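Parvathi Annamalai
@parvathi_annamalai

Every few weeks somebody asks me when they can buy a machine that does the house. I fix and set up pick-and-place equipment for a living, so I get asked at weddings, at the dentist, everywhere. Thread with my current answer. 1/

Short version: we already own plenty of chore machines. The dishwasher is one. The washer is one. They do the middle of the job very well. Somebody still carries things to them and away from them. 2/

The carrying is the part people want gone. Picking up a sock, a cup, a charger, a toy, and putting each one where it goes. A four-year-old can do it badly and a ten-year-old can do it well if you pay them. 3/

Shops have the same problem under different names. Kitting, sorting returns, clearing the odds-and-ends bin at the end of a shift. It's household tidying with a time clock. 4/

I spent most of August at Bangera, a returns and repair shop that was trying to decide whether to automate one bench. Kumaresan Shetty runs the floor there and has no patience for demo videos, so we got along. 5/

His question was simple. He had one person spending a good part of the day moving single items from one container to another. Mixed stuff, no two boxes alike. Could an arm do that yet? 6/

We wrote a test before we talked to any vendor. 300 picks, items from his own shelves, nobody touching the bin between picks. If a person had to step in, it got written down with the reason. I recommend this to anyone shopping for a robot – write the test first. 7/

Result: 23 of the 300 needed a person. Kumaresan thought that was terrible. The vendor thought it was great. I think they were both looking at the same number from different ends. 8/

If you're standing next to the machine anyway, stepping in 23 times over 300 picks is fine. If the plan was to send that person to another building, it isn't. Every stop waits until somebody walks over. 9/

What caused the stops: flat things lying flush on the floor of the bin, things jammed into a corner, and things that changed shape when squeezed. Weight hardly mattered. Price of the item didn't matter at all. 10/

Corners deserve their own post. A person tips the bin, or drags the item out with one fingertip, and doesn't notice doing it. An arm has to get its fingers down past a wall without hitting the wall, then close on something it can only reach from one side. 11/

Size of the arm makes this worse than you'd expect. The fingers may be narrow. What's behind them usually isn't, and all of it has to fit over the opening along with its cables. 12/

For anyone who hasn't stood over this kind of work, it's a pretty plain sight. A metal bin with a few unrelated things in it and an arm reaching in from the side. 13/

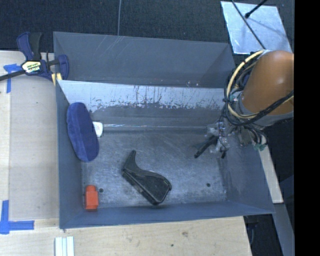
Photo: Parvathi Annamalai

Look at the blue one leaning on the left wall. You or I would pinch it from the top without thinking. For a machine, one side is up against metal, it's standing at a tilt, and if the surface has any give the grip has to allow for that. 14/

The black one is a different problem. Thin curved tip at one end, wide blocky body at the other. Grab the tip and the heavy end may swing, depending on where the weight is. Grab the body and the fingers have to open wide enough. 15/

The orange one is small and down in the corner. See post 11. 16/

Also notice the bar clamp and the tape. People ask me why shops fuss over that stuff. A bin that slides an inch throws off any routine that expects it to stay put. In your kitchen nothing is clamped down and you would not want it to be. 17/

Which brings me back to houses. Kumaresan can fix his bins in place, control the lights and decide what goes in. You can't do that to a living room. The toy box is wherever the kid dragged it. 18/

So, can machines do chores yet? One chore, one place, items inside a known range, a person within earshot: yes, I'd sign off on that today. All the chores, any room, no person: no, and I wouldn't put a date on it. 19/

Several people have sent me the Plirnness video with the arm folding towels. It's good work. I'd like to see the same table with a fitted sheet on it and the clock left running. 20/

Bangera did go ahead in the end, on one bench. The person who used to do the moving now runs that bench plus the label station next to it. Kumaresan says he'll look at a second one after 4 months of numbers. 21/

One thing that surprised me was setup time. We budgeted an afternoon and it took 18 hours, most of it spent on bin position and cable routing. The picking software was the quick part. If you get a quote that leaves those hours out, ask where they went. 22/

Replies are asking about the gripper. Fingers versus suction depends on your items. Suction is quick on smooth flat faces and poor on fuzzy or ridged ones. Bangera has too much fabric for suction, so they went with fingers. I'll do a separate thread on pads and wear when I have the notes together. 23/

And to the person who asked what I use at home: a laundry basket and my nephew.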